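Workshop notebook, Hastden unit
Jun 25, 2018

Floor day. The plan was to clear everything between the sink counter and the far wall before the Faltberg shelving comes in July, and to find out what color the floor is under the cables. Verdict: gray, in more than one shade.

Started with the boxes. The rule we agreed on is that a cardboard box with something standing on top of it is furniture and stays put until the thing on top has a home. By that rule we own a lot of furniture.
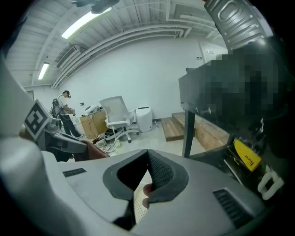

Cables next. The long ones get coiled and tied, 2 ties each, and go in the Jovia crate. The short ones go in the bag marked SHORT, which I now see is also where someone keeps the tape measure. Anything with no known other end goes to the Dimitrov shelf for 60 days and then out. I said the same in the last entry and the shelf is still full, so the 60 days evidently start whenever you feel ready.

Power strips: keep them off the floor near the sink. I wrote that on the wall in marker once and it got painted over.

Cloths. We bought a pack of 200 and I can lay hands on 3. New system is a hook by the counter for the one in use, and used ones go straight into the wash bag. Dark red for the floor, anything else for the counter. Please don't wipe the black top with the floor cloth, it shows every streak and I take it personally.

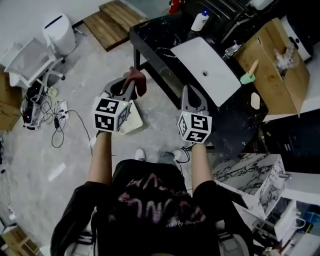 Sink end, red cloth in the left gripper. Pump bottle and sponge on the counter.

Stains on the floor: tried soap and warm water, then the stiff brush, then standing back a bit. The last gave the best result. Leaving them.

Still to do: flatten the empty boxes, save the clear wrap for the Faltberg returns, measure the counter leg to the wall again (I have two numbers and trust neither). Tape measure is in SHORT.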